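Games > Reviews > Switch

Casance review: a patient puzzle platformer with a rough final stretch

14 comments

Lostberg's first game, a side-scroller called Dramthorpe, was short and hard, and I didn't finish it. Casance is the studio's second, and it is easier to like.

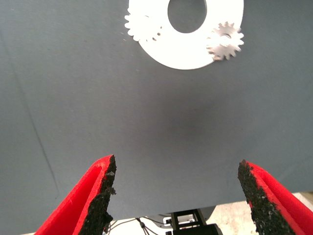
You play as Semaan, a bell repairer working her way up through a flooded tower town. She can jump, climb and throw a weighted line that hooks onto beams. Those moves are all you get, and the game never adds to them. New ideas come from the rooms. An early one teaches you to swing on the line. Later on you have to let go of it halfway and catch it again on the far side, usually with a bell swinging toward you.

There are 106 rooms. I finished 80 of them before I got properly stuck, on a room with 2 bells that have to ring at the same moment. The hint system is decent. Press down on the left stick and the first step of the solution plays as a ghost, and nothing after that. It costs nothing to use.

Controls are good on a Pro Controller and a little worse on Joy-Cons, where aiming the line diagonally gave me trouble. You can remap every button. I would have liked a setting for aim speed.

The last stretch is weaker. Checkpoints get farther apart, and a couple of rooms depend on timing more than thinking. One chase sequence took me most of an evening, and I didn't enjoy it much even when I got through. There's also some slowdown in handheld mode when the water rises, and I had one crash, with no progress lost.

The music is by Sawsan Akl, mostly low strings and bells, and it changes as you climb. Rezaul Sarkar wrote the script. There isn't a lot of it, but the letters you find in the upper town are worth reading in order.

Finding every letter opens a time trial mode with online boards. The boards show the top 1000 runs per room and load slowly. I tried a few and went back to the main game.

Played on Switch, docked and handheld. Casance has one save slot per profile.

Score: 7/10

Shares: 52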